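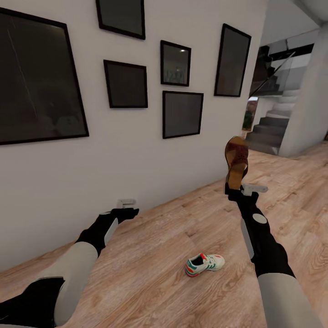 *A sandal and a sneaker beside a white wall, on a wooden floor.*

**Removing shoes indoors** is the habit of taking off outdoor footwear before one walks further into a home. It is usual in many parts of the world, and in other parts it depends on the family, the weather or the kind of floor.

## In Mallbridge

In Mallbridge the habit is known as *Flistumgate*, after the old district where it was first common. The houses there had soft wood floors, which were easily damaged by nails in the heels of work boots. Boots were left on a stone step, and later, when the step was often built over, in the hallway. The word now means both the habit and the part of the hallway where the shoes stay.

A household survey made by the Sombatkul housing society received 4000 answers. Of these, 40 per cent said that all guests must take off their shoes, and 33 per cent said that guests may choose. The others had no rule, or they had a rule only in winter.

## Floors and cleaning

Sand is the main enemy of a wooden floor. Small grains stay in the sole and scratch the finish, mostly in the first 5 metres behind the door. A rough mat outside and a softer one inside will catch a good part of it.

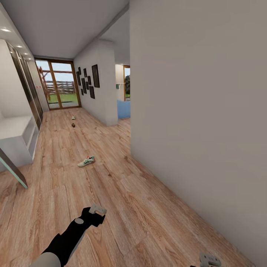

According to Zulletti, a local household monthly, the mats matter more than the rule, and a family that shakes them out every Saturday "may keep its boots on until bedtime". Readers of the monthly did not all agree, and letters about it were printed until October.

## Guests

It is considered polite to offer slippers to a guest. In older houses a few pairs are kept in different sizes. Workmen are normally excused and wear covers over their boots.

## See also

- Slipper
- Doormat
- Boot scraper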